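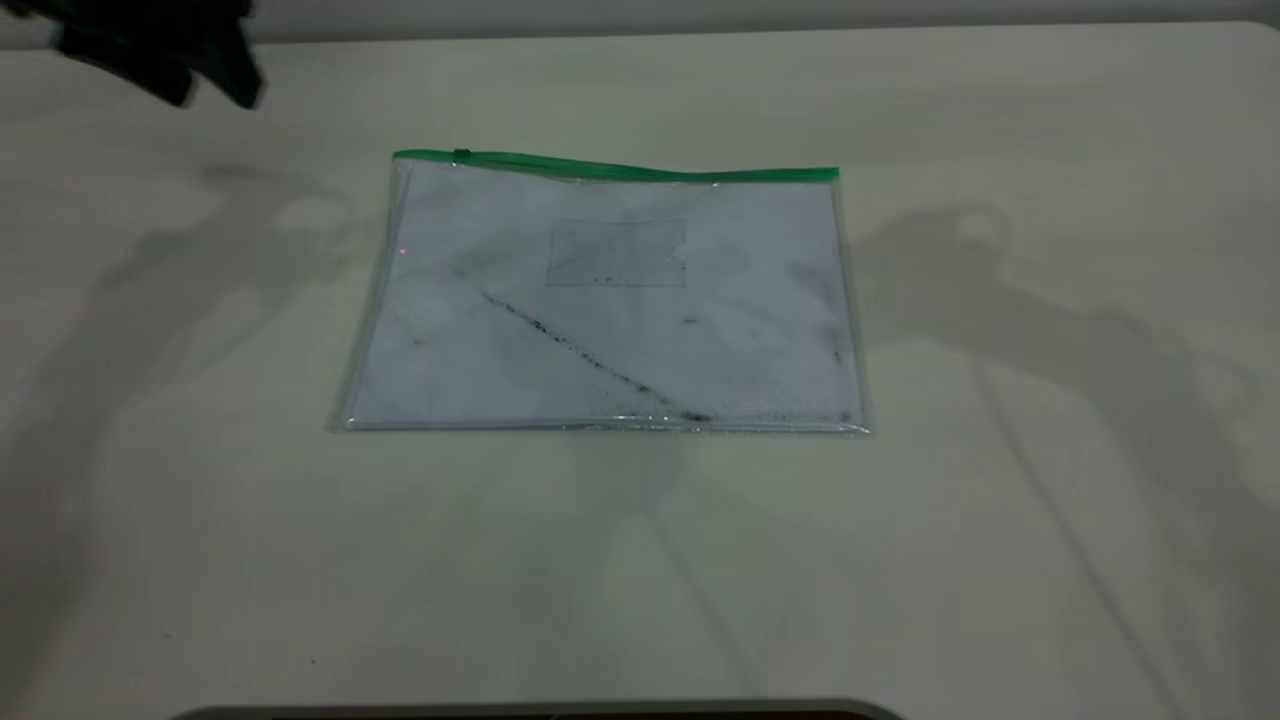 Bastham library extends loan period from May

Readers of the Bastham town library can keep their books longer from May. The normal loan will be 34 days, and children's books can be renewed two times by phone or at the desk.

The change comes after a survey in the winter, to which 500 members gave an answer. Many of them wrote that they live in the villages outside the town and that the bus to Bastham goes only in the morning. "For these readers one visit in the month is already much," says Fenna Van Loon, head of the library. "We wanted to make it easier for them – and also for parents with small children."

Fines for late books stay the same. Films and music discs must still come back after 11 days.

The reading room will also have new opening hours. It opens at 12 noon and closes at 7 in the evening, one hour later than now. Vimala Alva, who leads the evening reading group, asked for this already last year. Her group is reading short stories at the moment and has place for four new members.

Library cards that are valid now do not have to be changed. Questions can be asked at the front desk to Josefien De Smet.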